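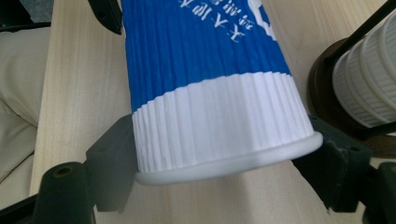 FOR IMMEDIATE RELEASE

Prudier Tea & Coffee to Charge for Lids, Stop Apologizing for Sizes

TEMUDBRIDGE, March 2019 – Prudier, the tea and coffee chain that has spent years asking customers whether they would like a medium or a "regular medium," announced today that it is cutting its hot drinks menu down to two sizes. They will be called Small and Large. The company is confident that customers will work out which is which.

The change takes effect in all 14 Prudier shops, including the one inside the Temudbridge bus station, which until now had its own sizes for reasons lost to history. It follows a review of the menu board, a document that had grown to 462 possible hot drinks before anyone asked for oat milk.

"We counted them during a slow afternoon and then had to sit down," said a spokesperson for Prudier. "A customer in a hurry should be able to read the whole board before the bus leaves. We tested the old one against a bus. The bus won."

What's Changing

The new menu keeps the drinks people order and lets the rest go quietly. Black coffee stays, as do the milk coffees, the ginger tea and the Thái blend, a strong black tea with condensed milk that has outsold everything else at the Flislow shop since it opened. The Autumn Parsnip Latte has been retired. Prudier thanks both of its supporters.

Prices for Small drinks will not go up. Prices for Large drinks will go up slightly, and Prudier would prefer to say so here than have it discovered at the register.

Lids will move from the counter to behind the counter and will cost three cents. They remain free on request for anyone carrying a child, a dog or more than one drink. Staff have been told not to ask for proof of dog.

Bring Your Own, Within Reason

Customers who bring a cup from home will get a stamp on their Prudier card, and 3 stamps are good for a free Small. The cup should be clean and should have been made to hold a drink. Shops have in the past been presented with a flower vase, a measuring jug and the top half of a thermos, and the company wishes to state that it filled the measuring jug.

Anyone sitting down will be offered a china mug as a matter of course. Prudier owns a great many china mugs. They have been in storage at Flislow under a sheet.
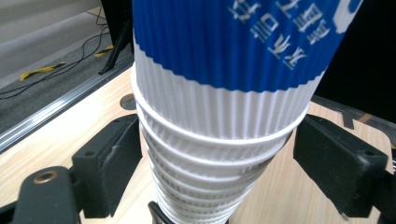

A Word About the Loyalty App

There will no longer be one. The Prudier app launched to great internal excitement and asked users to create a password with a symbol in it before they could have a muffin. It will be switched off in June. Points already earned can be swapped for drinks at any shop until then – show the screen to the person at the register, who will write something down.

The card that replaces it is made of card. It fits in a wallet, needs no updates and has survived one trip through the washing machine in testing.

Opening Hours

Alongside the new menu, the Flislow shop will open an hour earlier on weekdays, in answer to steady requests from the hospital night shift and one very long letter. The bus station shop will keep its present hours, which match the first and last departures when those departures are on time.

About Prudier

Prudier Tea & Coffee began as a single counter in Temudbridge selling tea by the pot to people waiting for something else. It now runs shops across the region, most of them near a bus stop, and roasts its own coffee in a building in Flislow that the neighbors have been very decent about.

Media Contact

Prudier Press Desk, Temudbridge. Inquiries are answered on weekdays, usually after the morning rush. Menu boards, old and new, can be supplied on request. Please allow extra time for the old one, as it comes in several pieces.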